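The Slowest Man in Rurton

There is a hill outside Rurton that the local cycling club calls the Wadia, after a family that farmed the top of it and had the sense to own a tractor. It rises for 2 miles and has a bend near the summit where, on a wet Sunday, you can hear grown adults bargaining with God. Desta Worku has ridden up it more often than anyone living. He has also, by common consent, ridden up it more slowly.

I went to meet him in March 2023, because the club had changed its rules again and he was the reason.

For years the Rurton hill climb was a simple affair. You paid your entry, someone shouted "go", and a person at the top with a stopwatch and a flask wrote down how long you took to arrive. Then the phones came. Riders began recording their own efforts and uploading them to Flivano, the ride-logging site the club signed up to. The race had lasted one morning each September. Now it lasted all year, day and night, and was conducted largely by people lying about tailwinds.

The trouble with a leaderboard that never closes is that it attracts the sort of person who would like to be at the top of it. The first suspicious time on the Wadia belonged to a man who had driven up with his phone on the dashboard. He said he had forgotten to switch it off after a ride. This was accepted. He forgot again the following week and knocked nine seconds off.

After him came the motors. A small one will fit inside a bicycle frame and makes a noise like a bee in a biscuit tin, which the rider covers by breathing heavily. The club began to hear a good deal of heavy breathing from men who were otherwise quite relaxed. One of them overtook Worku near the bend while eating a banana and telling him about a loft conversion.

"I did think he was going well," Worku told me. "He had a lot to say about the joists."

Worku is a retired piano tuner with knees like door handles. He took up cycling late, on doctor's advice, and took up the Wadia because it started near his house. He has never tried to ride it quickly. What he has done is ride it honestly, on the same steel bicycle, and write every time down in pencil in a set of exercise books. When I visited there were 1,000 entries. The fastest and the slowest are separated by less than you would think, and the slowest includes a conversation with a vet.

It was these books that did for the cheats. Adugna, the bicycle shop on the high street that sponsors the climb, offered a voucher to the year's fastest rider, and all at once people who had shrugged about the leaderboard stopped shrugging. There was a meeting, and it got heated. Somebody proposed testing, and somebody else asked what it would cost, and there was a silence in which you could hear the urn.

Then a rider at the back pointed out that Worku had been on the hill for most of the record attempts. He is on the hill most of the time. His books noted who had come past him, where, and in what condition. Beside one celebrated ride he had written "not sweating". Beside another, "was in car". The second of these was felt to be strong evidence.

I would like to report that justice followed swiftly. In fact the meeting went on for 2 more hours, moved to the pub, and ended with a rule so mild that several of the guilty voted for it. Times set outside the September race no longer count for the voucher. The leaderboard is still up. The man with the dashboard is still on it, in fourth, and comes to the Christmas dinner.

It is easy to laugh at people cheating for a bicycle shop voucher, and I have done so at length. But I find the small frauds harder to explain than the large ones. A professional who cheats stands to gain a house. These riders stood to gain a discount on inner tubes and the admiration of eleven people, most of whom didn't believe them. One of the motor men, who asked me to leave his name out, said he had only wanted to know what it felt like. I asked what it did feel like. He said it was lovely until the top, and then he had to stand there while everyone congratulated him.

Worku offered to take me up the Wadia on a borrowed bike, and I accepted out of politeness. He chatted the whole way. I was passed by a jogger. At the summit he took out the current exercise book, looked at his watch, and wrote something down with his hand round the page, like a boy in a spelling test.
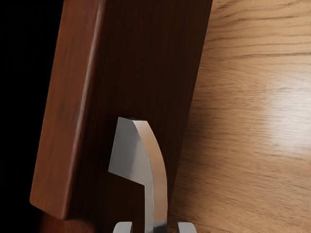

Can you still set a time on the Wadia outside the September race?

You can ride it and upload it to Flivano whenever you like, but only times from the race itself count towards the Adugna voucher.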